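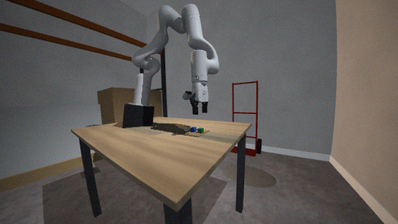

Chapter 2: Basing Your Army

Home > Hobby Library > Painting for the Tabletop > Chapter 2

Search this book Go

Most of us pick up a new box of figures and think about faces, cloaks and shields. The base comes last, at midnight, with the game the next morning. I did it that way for years! This chapter asks you to turn the order around and think about the ground first, before you've opened a single pot of paint.

The ground is what ties an army together. Stand back from a table with two forces on it and you can't see the eyebrows you spent an evening on, but you can see at once which figures belong to which side, and a lot of that comes from the color of the dirt under their feet. I have watched a shelf of figures painted over many years, by a painter who got a great deal better along the way, suddenly look like one army after a weekend of rebasing. It's a wonderful thing to see, and it's well within reach of a beginner.

We'll follow one project from start to finish. Covadonga Iglesias has a force of 29 figures for Trevodow, the skirmish game set in the flooded valley of the same name, and she wants them on wet river mud with clumps of dead reed. Her first attempt is in Section 2.3, and she has kindly let me print it along with her notes, which are a good deal funnier than mine. Her second attempt follows in Section 2.4. Read the two side by side, because the difference comes down to almost nothing except the order in which she did things.

What you need before you start

You'll want white glue, an old brush you don't love, fine sand, a dark brown paint, a mid brown, a pale bone color for the raised edges, and one tuft or plant that suits your setting. That's plenty. There is a whole world of cork, bark, resin and laser-cut leaves out there (I own far too much of it), and we'll get to it in Chapter 5.

Pick your setting and write it down in one sentence. "Dry hills above Echevarría, late in the summer." "The salt road to Jundthorpe after rain." A sentence like that answers so many questions for you. Is there grass, and is it green? Are the stones sharp or rounded? Would a boot sink in? When you get stuck halfway through, and you will, go back to the sentence.

If you also own a gaming mat, lay it out and look at it under the light you play by. A perfect match isn't needed and can even make figures hard to pick out across the table. Going one shade darker than the mat usually reads well.

A word on test bases

Nicanor Miranda taught me to make a test base before doing anything else, and I have been passing it on ever since. Take an empty base with no figure on it. Do the whole recipe: glue, sand, paint, drybrush, tuft, rim. Let it dry overnight, then look at it in the morning next to a figure you've already painted. If you hate it, you've lost a spoonful of sand.

Keep the test base even when it works. Write the paint names underneath in marker. Two winters from now you'll add a new unit, and you will not remember which brown it was. Nicanor keeps his in a biscuit tin, and the oldest is from a desert army he sold long ago and still talks about.

Choosing a rim color

People feel strongly about rims. Black is crisp and hides chips. Brown lets the base melt into the table. Some players of Edine, where facing matters in every fight, paint a small mark on the front of the rim so there's no arguing later. Any of these is fine, but choose one and use it on every figure in the army. A mixed set of rims catches the eye faster than any painting mistake I know.

Paint the rim last of all, with two thin coats. Drybrushing always wanders over the edge, however careful you are, and a fresh rim tidies it all up. I love this step. Put some music on, line everyone up, and go down the row turning each base slowly against the brush.

Words used in this chapter

Drybrushing: wiping most of the paint off the brush, then dragging what's left over raised texture.

Flocking: covering an area with loose, colored fiber or foam, held down with glue.

Tuft: a ready-made clump of grass or reed on a small patch of dried glue.

Rim: the outer edge of the base, usually left smooth.

Before you go on to Section 2.1, dig out one spare base and write your one-sentence setting on a scrap of paper. You'll need both on the next page, where we mix the first batch of mud.

300 shares
29 comments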